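About Uvico
Reading time: 3 minutes

Uvico collects and prepares manipulation data for teams that train robot policies. We began with 6 people and one rented floor, and there are now 14 of us. The work splits into three parts: recording, checking and packaging. We do not build robots and we do not train models for sale.

What we record

Most of our data comes from hand-held grippers. A person carries the gripper, does a household task with it, and the device stores video along with its own motion. The person supplies the skill and the device keeps the measurements in a form a robot arm can use later. Tasks are short and ordinary: open a drawer, move a bottle, put a cup on a lower shelf, pick up a bag.

Printed square markers give us a known reference. A marker of known size, seen from a calibrated camera, gives position and angle for whatever it is fixed to. We use them to line up one device with another and to check drift over a long session.

Recording takes place in furnished rooms. Chairs, bags and blinds stay in view, and daylight is allowed to change through the day. A policy trained only against a bare wall tends to fail in a lived-in room, and our clients have asked for clutter from the start. 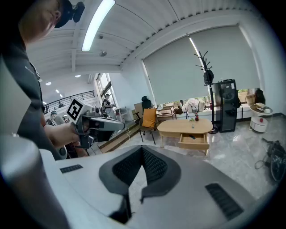

Black-and-white markers in use with the hand-held grippers.
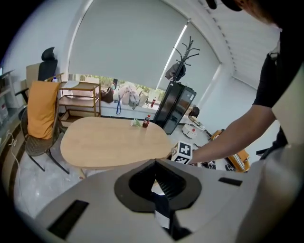

Each session follows a written task sheet. The operator reads the sheet, runs the task at normal speed and repeats it with the objects moved. Failed attempts are kept and labeled as failed - several clients train on them directly. An operator works no more than 7 tasks before a break, as grip motion gets sloppy with fatigue and the change shows up in the data.

How we check it

Every recording goes through Lisero, our in-house review tool. Lisero compares the estimated path of the gripper with the video and flags jumps, dropped video and lost tracking. A reviewer then looks at the flagged parts and either trims the recording, sends it back for a repeat or rejects it. Reviewers do not check sessions they recorded themselves.

Accepted recordings are cut into episodes. Each episode has a start state, an end state, a task label in plain words and a note of which objects were moved. Clock offsets between devices are stored with the episode, so a client can redo the alignment with other software.

What we have released

Our first set, Urnell, covers table and drawer tasks and holds 1,207 episodes. The second, Ren, is still being recorded and adds two-handed work. Ren is planned for November. Both use the same file layout, and a loader written for Urnell will read Ren without changes.

Working with us

Clients can license a finished set or order a custom one. For a custom set we need a task list, the gripper type and any limits on lighting or objects. We record a small trial batch first and send it with the full review log - the client signs off on the labels before the main recording starts.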